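Section 5: Setting Up and Working the Weighing Bench

Applies to: soft parcels (mailer bags) at the Lachance hall. Boxes are in Section 6. Tubes have their own section, and deserve it.

Before you start

A mailer bag has no corners, no flat side and no sense of direction. It will lie on the scale with one end on the bench, hide its own label in a fold, and slide off a pile at the moment you turn to look for the pen. Most of this section is about getting a bag to hold one shape for the few seconds it takes to weigh and scan it.

You will need the bench itself, the digital scale, the handheld, one open crate, a supply of bags from the inbound cage, and your sign-in for Flustetley, which is the weighing software. If you have forgotten your sign-in, see Section 2. If you have written it on the underside of the bench, please rub it off before you come to see us about it.

5.1 Laying out the bench

1. Clear the bench down to the surface. Old labels, rubber bands, the backing paper from someone's tape and the mug all go.

2. Put the scale in the middle. People drift it toward the side they find handy, and then the next person drifts it back, and by the end of the week it has traveled farther than some of the parcels.

3. Press on each corner of the platform in turn. If the scale rocks, adjust the feet until it stops. Folded cardboard under one foot is a popular repair and we remove it every time.

4. Check that nothing leans on the platform. Cables are the usual offender. A cable resting on the rim can add enough to move a bag into the next price band, and Stustow, who carry for us, have never once written to say we overpaid.

5. Stand the crate beside the scale with its open side toward you.

6. Bring over a pile of bags and set it down on the far side of the crate from the scale. A pile you can see over is a good pile.

Note: The bench is meant to run in one direction, from pile to crate to scale to belt. Left-handed packers may ask for a mirrored bench. You can't mirror half of it, though this has been tried.

5.2 Zeroing the scale

1. Take everything off the platform, including your hand.

2. Switch on and let the display finish its start-up routine. It counts, flashes and generally clears its throat. Leave it alone.

3. When the reading is steady, press ZERO.

4. Place the check weight in the center of the platform. The display should agree with the number stamped on the weight. If it doesn't, zero once more and repeat. If it still doesn't, tell the desk and move to another bench.

5. Return the check weight to its box. It is not a paperweight, although it has every qualification.

Zero again after each break and whenever the bench has been bumped. A packer who says the bench has never been bumped was probably facing the other way.

Caution: Do not use the platform as a shelf for staplers, lunch or the handheld. The raised rim makes it look like a tray and it has been treated as one for years. Anything you set down hard on it shortens its life, and the replacement form is two pages long.

5.3 Picking up a bag

1. Take one bag from the pile. Thin plastic clings to thin plastic, so lift it a little and give it a shake to see whether a second one is coming along for the ride.

2. Hold it where there is something inside. An empty corner gives you a good handful of plastic and leaves the contents swinging at the other end, which is how seams open.
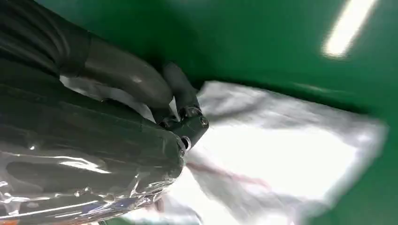
3. Feel for the seam. If it is open, even by the width of a finger, the bag goes to the repair shelf and you take another. Taping it up yourself is kind but it makes the weight on the paperwork wrong, and then two departments write to each other.

4. Lower the bag into the crate. The crate keeps it in one place while you get hold of the handheld. Dropping it in from a height also works, if you never wonder what people order from us.

Note: White bags and gray bags follow the same steps. There is a belief on the late shift that white bags weigh less. They do not.

5.4 Smoothing and folding

This is the part that new starters skip, and the part they are doing at four in the afternoon with the whole returned batch.

1. Find the contents and push them gently toward the middle of the bag.

2. Press the air out toward the open folds. A bag with air in it is a small cushion and will roll.

3. Fold loose ends under. Under, so that the weight of the parcel holds them down. Ends folded on top spring back up with real enthusiasm, usually across the barcode.

4. Turn the label side up. If there are two labels, the bag has been somewhere before it came to us. Cover the older one with a blanking sticker and carry on.

5. Run your hand once over the label to flatten it. Once is enough; rub harder and the print comes off on your palm, and we cannot scan your palm.

Caution: No knives at this bench. If a bag must be opened, it is opened at the repair shelf, by someone who has signed for the blade.

5.5 Scanning

1. Check that the handheld's cable runs clear on its way to you. It likes to go through the crate, under the bag and out the other side, so that picking up the bag also picks up the cable, then the handheld, then your attention.

2. Wake the handheld and choose SOFT PARCEL. The menu opens on BOX every time. We have asked Jastitz, who supply it, why this is so, and they have thanked us for our interest.

3. Hold the reader square to the label and a hand's width above it. 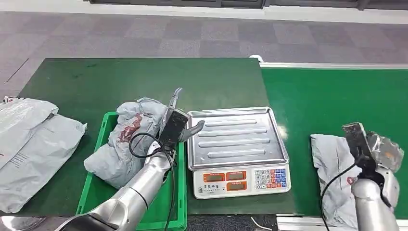
4. Wait for the tone. One tone means the bag is on the list. Two tones mean it has been scanned already, either by you a moment ago or by somebody at another bench, in which case one of you is holding the wrong bag.

5. If there is no tone, flatten the label and try again. Tilting the reader slightly helps with shiny bags, where the overhead lights bounce straight back. Scanning harder does not help. There is no harder.

6. After the third failed try, key in the number by hand. Read it back aloud as you go. You will feel foolish and you will get it right.

Note: The printed design on the front of a bag is decoration. It isn't a code of any sort, and Flustetley has no opinion on it.

5.6 Weighing

1. Lift the bag out of the crate with the fold held closed and lay it in the center of the platform.

2. Look at all four sides. No part of the bag may touch the bench. A corner that hangs over the rim in midair is fine. A corner that is resting on something is being weighed by the something.

3. Take your hands away. Both of them.

4. Wait until the reading stops changing, then press HOLD. Bags settle slowly as the air leaves, so the last digit may wander for a bit. Let it wander.

5. Compare the reading with the figure on the handheld. Within 5 grams, accept it. Outside that, reweigh once. If the second reading matches the first, trust the scale and press ACCEPT WEIGHED.

The upper limit for this bench is 2580 grams. Heavier bags go to Section 6 and are treated as boxes from then on, which they seem to enjoy.

Error codes you may meet:

E37: platform not steady. Something is touching it. It is the cable.

E101: no zero since start-up. Take the bag off, go back to 5.2 and pretend it didn't happen.

Blank display: the plug. Check the plug before you call, because the first thing we'll do when we get there is check the plug.

5.7 Sending the bag on

1. Close your grip over the folded end and lift. If the fold slips open, put the bag back down and refold it; carrying it at arm's length while it unrolls is quicker only in theory.
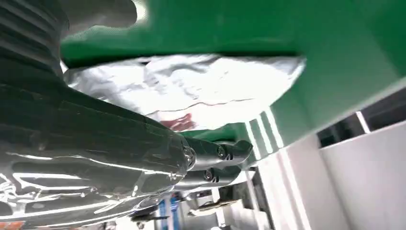
2. Set the bag on the belt with the label up. Set, please. A thrown bag lands label down on most attempts, and the ones that don't only encourage people.

3. Keep it clear of the rail. Loose plastic that finds the edge of the belt will go down it, and the belt will stop, and everyone in the hall will turn around and look at you.

4. Leave a gap the length of one bag before the next. Two overlapping bags read as one large confused bag at the far end.

Caution: Never pull at a bag that has caught in the belt while it is running. Press the stop button first. Lanyards, scarves and long sleeves stay tucked in on this side of the bench at all times.

5.8 Closing down

1. Work through whatever is left in the crate. A bag left there overnight is, as far as Flustetley knows, on its way to the customer.

2. Return unscanned bags to the inbound cage.

3. Check the floor along the open side of the bench, where the pile sheds.

4. Wipe the platform with a dry cloth. The grooves between the ridges collect grit, so follow them along. No spray, no wet wipes.

5. Sign out, coil the cable loosely and put the handheld on its charger. The light should turn amber. If it turns green straight away, it wasn't used today, and we will want to hear how the bags got weighed.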